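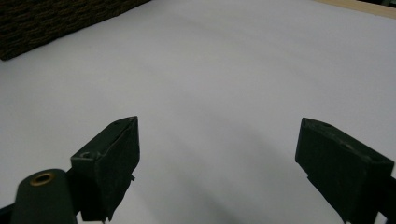 白ってどんな色? 光と色のふしぎ

牛乳、雪、ノートの紙、わたあめ。白いものを思いうかべてみてください。どれも「白」とよばれますが、牛乳に白い絵の具が入っているわけではありませんよね。雪だって、もとはとうめいな水です。それなのに、どうしてあんなに真っ白に見えるのでしょう? 今日はこの「白」のひみつを、いっしょにさぐっていきましょう!

色は光がはこんでくる

真っ暗なおし入れの中では、赤いくつ下も青いくつ下も見分けられません。ものを見るには光がいるのです。太陽や電灯から出た光が、ものに当たってはねかえり、わたしたちの目にとどく。そこではじめて「あ、赤いな」とわかります。

では、太陽の光は何色でしょう。ふだんは色がないように思えますが、じつはこの中に、たくさんの色の光がまざっています。雨あがりの空にかかる虹が、その証拠です。空にうかぶ小さな水のつぶの中で光がまがり、色ごとに少しずつちがう方向へ出ていくので、まざっていた色が分かれて見えるのです。日本では虹を7色とかぞえることが多いですね。でも、色と色のあいだにはっきりした線はありません。国や時代によってかぞえ方がちがうのも、おもしろいところです。

赤いりんごは、たくさんの色の光のうち、おもに赤い光をはねかえします。ほかの色の光は、ほとんどりんごにすいこまれてしまいます。だから目にとどくのは赤。木の葉が緑に見えるのも、レモンが黄色に見えるのも、しくみはだいたい同じです。

さあ、白の番です!

白いものは、どの色の光も同じようにたくさんはねかえします。赤も、緑も、青も、みんなまとめて目にとどくので、わたしたちには白く見えるのです。絵の具をぜんぶまぜると黒っぽくなるのに、光はまぜると白くなるなんて、なんだかあべこべですよね。絵の具はまぜるほどすいこむ光がふえ、光はまぜるほど目にとどく光がふえる。このちがいが、あべこべの正体です。

とうめいなのに白い?

雪の話にもどりましょう。雪のけっしょうを一つだけ虫めがねで見ると、ガラスのようにすきとおっています。ところが地面につもると真っ白。いったい何がおきているのでしょう。

つもった雪の中には、小さな氷のつぶと、そのすきまの空気がぎっしりつまっています。光が入ってくると、氷から空気へ、空気からまた氷へと進むたびに、あっちへはねかえり、こっちへまがり、まるで大いそがしのピンボールです。こうして光がばらばらの方向にとびちることを「散乱(さんらん)」といいます。どの色の光も同じようにとびちって出てくるので、雪は白く見えるのです。

とうめいなガラスをこまかくくだいた粉も、同じ理由で白く見えます(ガラスはあぶないので、ぜったいにまねをしないでくださいね)。砂糖や塩もそうです。氷砂糖のかたまりはすきとおっているのに、こまかい砂糖は白い。台所にあったら、ならべてくらべてみましょう。

雲の白さも散乱のしわざです。雲は小さな水や氷のつぶの集まりで、太陽の光をあちこちにとばしています。では、雨をふらせそうな雲が黒っぽいのはなぜでしょう。あつい雲の中では、光が何度もとびちって、下まで通りぬけてくるぶんがへってしまいます。つまり、あの雲は黒い絵の具をぬったような雲なのではなく、下にいるわたしたちから見て暗いのです。飛行機で上から見ると、同じ雲でもかがやくように白いことがありますよ。

牛乳のつぶつぶ

牛乳の中には、とても小さな油のつぶやタンパク質のつぶがういています。このつぶたちが光をとばして、あの白さを作っています。

家でできる実験をしてみましょう。用意するのは、とうめいなコップ、水、牛乳、それに小さな懐中電灯です。

コップに水を200ミリリットル入れます。
牛乳を2てきたらして、そっとかきまぜます。
部屋を暗くして、コップの横から懐中電灯の光を当てます。
まず横から、つぎに光と反対がわに白い紙を立てて、紙にうつった光を見ます。

横から見た水は、ほんのり青白くありませんか? 紙にうつった光のほうは、少し黄色やオレンジがかって見えるかもしれません。小さなつぶは、青い光のほうをよくとばすからです。昼の空が青く、夕やけが赤いのも、空気のつぶによるよくにたはたらきのおかげ。コップの中に小さな空ができた、というわけです! 色がよくわからないときは、牛乳をもう1てきだけ足してみてください。入れすぎると、ただの白い水になってしまいます。懐中電灯の光は、のぞきこまないように気をつけましょう。実験につかった水は、のまずにすててくださいね。

黒は光を集める

白と正反対なのが黒です。黒いものは、どの色の光もたくさんすいこんで、あまりはねかえしません。すいこまれた光は、おもに熱にかわります。夏に黒いTシャツを着て外に出ると、せなかがじりじりしてきますよね。暑い地方の町に、白いかべの家がたくさんならんでいるところがあるのも、日光をはねかえして部屋をすずしくするくふうです。

白は一つじゃない

さいごに、家の中で「白さがし」をしてみましょう。お皿、かべ、ティッシュ、たまごのから、せんたくしたてのシャツ。ぜんぶ白だと思っていたのに、となりにならべると、黄色っぽい白、青っぽい白、少し灰色の白と、びっくりするほどちがいます。

同じ紙でも、朝のまどべと夜の電灯の下では色がかわって見えます。それでもわたしたちは「これは白い紙だ」とわかりますよね。まわりの明るさや色を手がかりに、脳がじょうずに調整してくれているのです。

見つけた白には、自分だけの名前をつけてみてください。「おもち白」「ねぼけたまご白」「あさぎり白」。ノートに名前と見つけた場所を書いて、夕方にもう一度見に行くと、べつの名前をつけたくなるかもしれませんよ!

文:Desta Workneh(デスタ・ウォルクネ)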